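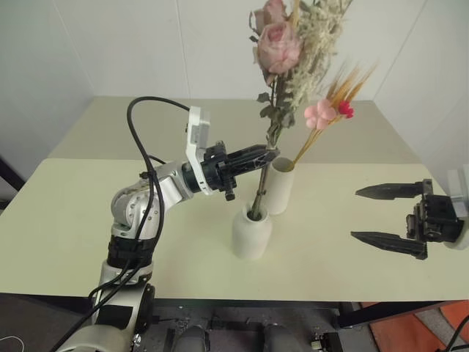

Slide 3: The flower task

Leave this one up for a bit. Left arm has the big bouquet by the stems, right arm is open and waiting. Two white vases, one short and one slim.

The instruction we give the operator is one line: arrange the flowers in the vases. We don't say which arm goes first. Amnuay Ongart wanted a fixed order and I argued against it. We tried both in June and kept the open version.

Mention that stems are hard for us. They bunch up, they slant, and the leaves hide the fingertips from the head camera.

Slide 4: How much we have

263 episodes kept for this task as of October 5, 2021. The target is 1,000. An episode runs from arms at rest to arms at rest. If the operator drops a bouquet and picks it up again, we keep it and tag it – the Imia model needs to see recoveries.

Ask who in the room throws those out. Wait for hands.

Slide 5: Labels

Each episode gets a text label and a pass or fail. Two people label it separately. Where they disagree, Oğuzhan Dursun watches the replay and decides. Pevix stores all three answers, so we can go back.

Skip the schema table if we're past the halfway mark.

Slide 6: What we changed

Vase positions now move after every episode. In the first 100 they hardly moved, and the model learned the spot on the table and ignored the vase. Show the Rashti plot here, then go straight to questions.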